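# Flultano recordable buttons and the Kvam tray, after more than one school term

I bought the Flultano set of dome buttons in June, together with a red tray from Kvam, and I use both almost every morning with my son and later with the small group at Wulcombe.

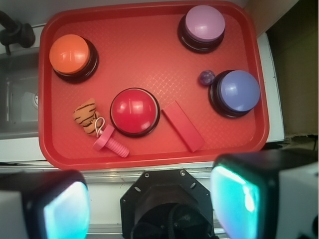

A parent in our group wrote to me after my first short note about the buttons: are they not too loud for a child who dislikes sudden sounds? She had tried a different set and her daughter was covering her ears already on the first press. It is a fair question and I will start with it.

The Flultano buttons have no volume wheel. The sound depends on how near you speak when you record. If I hold the button close to my mouth, it is too strong for a small room. If I keep it at arm's length and speak in a normal voice, it is pleasant. So I record everything again when a new child joins us, and I let the child hear it first from the other side of the room.

## The buttons

The colors are easy to tell apart: orange, red, a blue that goes a little to violet, and a very pale pink-lavender. I was afraid the last two would be confused, but my son never mixed them. The cap is round and wide, so you can press with the palm or even with the elbow. The base is black and has a good weight. On a bare table it still slides a little when a child hits from the side.

The click is clear. I like this, the child feels in the hand that the press was enough. Each button takes 2 small batteries, and you need a screwdriver to change them. The screw is tiny and I have lost one already.

What I don't like is the shine. The caps are very glossy, and under our kitchen lamp each one gets a white spot of light. One boy looks at the spot and forgets the game. We now sit near the window with the lamp off.

The recording time is short. It is enough for "more, please" but not for a full sentence with a name in it. Larnari sells a similar set with longer recording, but I found the press there too hard for weak fingers.

## The tray

The Kvam tray is simple red plastic with rounded corners and a raised edge. The floor has a fine diamond pattern, and for me this is the best part of the purchase. The buttons stay in their place much better than on the table, and a marble rolls slower on it. The edge stops most things from falling to the floor.

I would choose another color next time. A red button on a red tray is difficult to find for a child with low vision, and a red block is the same problem. I wrote to the shop and they answered that only red is made in this size.

## How we play

I put the buttons on the tray with small objects between them. A plush tiger, a pink plastic bolt, a purple marble, a flat block. Each button has the name of one object, and the child presses and then looks for it. The tiger is always first - every child wants it. With the smallest ones I leave the marble out and sit close.

## Price and where I stand

I paid 800 crowns for the buttons and 200 for the tray. The tray is worth it even alone. For the buttons I would say yes if the child is learning first words or choices, and no if you need long messages. After these months 2 of the caps have light scratches, but all the buttons still speak. I keep the set in a cloth bag now, and the spare screws are taped inside the lid of my sewing box.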